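Kestmont Under-Sink Leak Alarm Review
Posted 9/25/24 by Mahfuz Howlader

Our house in Braltham is old enough that I've stopped being surprised by what goes on inside its walls, but last April got my attention. I went looking for a trash bag under the kitchen sink and put my hand into a puddle. The shutoff valve had been weeping for who knows how long, and by then the cabinet floor had swollen up like a loaf of bread. A friend from my old job told me to get a leak alarm before I did anything else, and after a good deal of reading (far too much, my wife would say) I bought the Kestmont.

It's a flat puck with metal feet on the bottom. You put it on the cabinet floor, and when water bridges two of the feet it screams at you. There's no app and no account to set up, which suited me fine. Mine came as a pack of 5, so there's one under each sink, one behind the washer, one by the water heater, and one left over that my sister has already claimed.

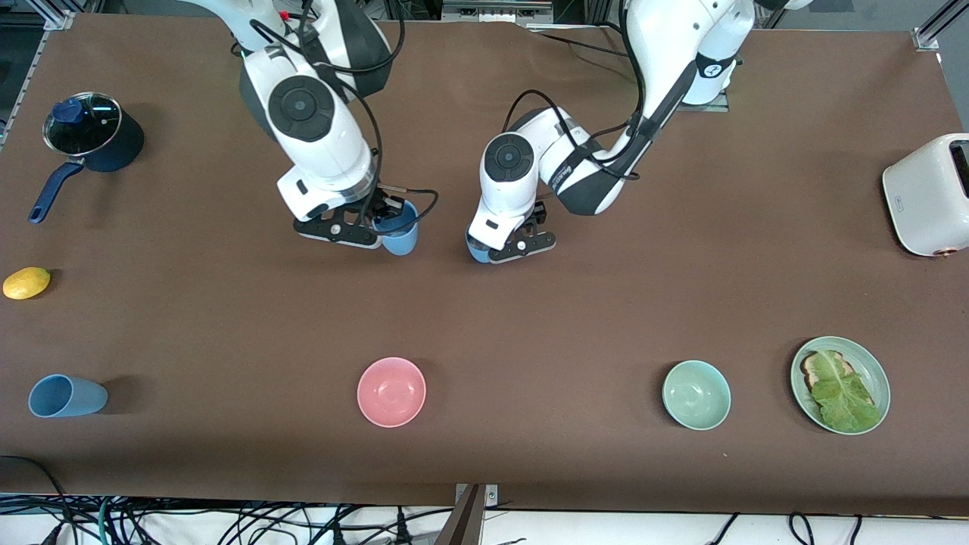 Testing one of these is easy, and I'd do it before you trust it with your floors. The instructions call for a damp sponge, but I wanted to know how little water it would take, so I poured some out a bit at a time onto an old baking sheet with the puck sitting in it. Any small cup will do for the pouring. The alarm went off at less than a tablespoon, and it was loud enough to bring the dog in from the yard!

A few gripes, though. The battery door needs a coin to open, and the slot is shallow, so I slipped and scratched it the first time. The puck is also a little tall for the gap behind our washer, and I had to nudge the whole machine forward to get it in. I tried the Skema alarm too, which is slimmer and comes with a sensor on a wire, but it chirped twice in the night over plain humidity and I sent it back.

The Kestmont won't shut your water off for you -- it only makes noise, and if you're away for the weekend that's no help at all. For a house where somebody is usually home, I'm very happy with it. I'd buy the pack again, and I'd put one under the kitchen sink first.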